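Planning the budget for a two-arm kitchen setup

Start with the job list, before you look at any arm. Write down each object the arms have to handle and what has to happen to it. Sosero's list for the Funcombe kitchen was short: mugs, packets, cartons and bags, all picked up and put down on one counter. A list like that tells you the reach, the payload and the kind of gripper you need, and it keeps you from paying for more.

## 1. Measure the room

Measure the counter height, its depth and the clear floor in front of it. Check which way the cabinet doors open. The arms need space to swing out past the end of the counter, so mark that area with tape and leave it marked for a day while people use the kitchen. If they keep stepping on the tape, pick another spot now. 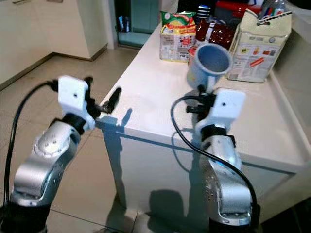 Payload figures on a spec sheet usually leave out the gripper. Subtract the weight of the gripper and the wrist camera, and compare what is left with the heaviest thing on your list when full. Ask the seller for the figure at full reach as well.

## 2. Split the quote into lines

A single price for "the system" is hard to compare. Ask for these separately:

- 2 arms, with controllers
- 2 grippers, with spare fingers
- Cameras and mounts
- Cables, in the lengths you measured
- Base or stand
- Computer
- Shipping, duty and setup
- Training for the people who will run it

We asked Clestach and Sakai to fill in the same sheet. Clestach's total was lower until we added the stand and the setup visit, which Sakai had already put in.

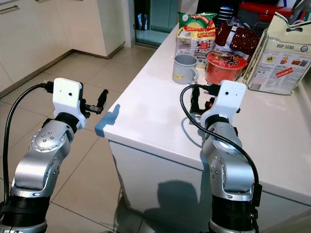
Cables deserve their own line. They have to follow the wrist through its whole range and still stay clear of the work, and a cable that is too short will limit the arm more than the arm itself does. Order one spare of each. Clips and sleeves are cheap, so buy them with the first order and save the second shipping charge.

## 3. Budget for wear

Things that touch objects all day need replacing. Put these in the running costs for the first year:

1. Finger tips. We planned for 3 sets and keep one set on the shelf.
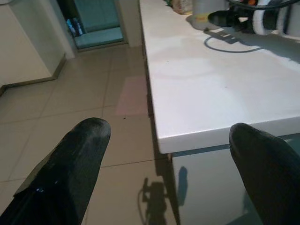

2. Cables and connectors at the wrist.
3. Corner guards for the counter.
4. Groceries and mugs. Packaging gets crushed, and you will want the same items again later.

## 4. Count the hours

Staff time was the line we got wrong in our first draft. We now allow 96 hours for setup, calibration and first trials, and we charge it to the project like any other cost. If your own people are doing the work, enter their hours anyway.

## 5. Set the order dates

Get lead times in writing and work back from the day you need to start. Our start is in July, so the arms and stand go on the first order and the spare parts on the second. Hold back part of the payment until the arms have run your own job list in your own room, and put that condition in the purchase order.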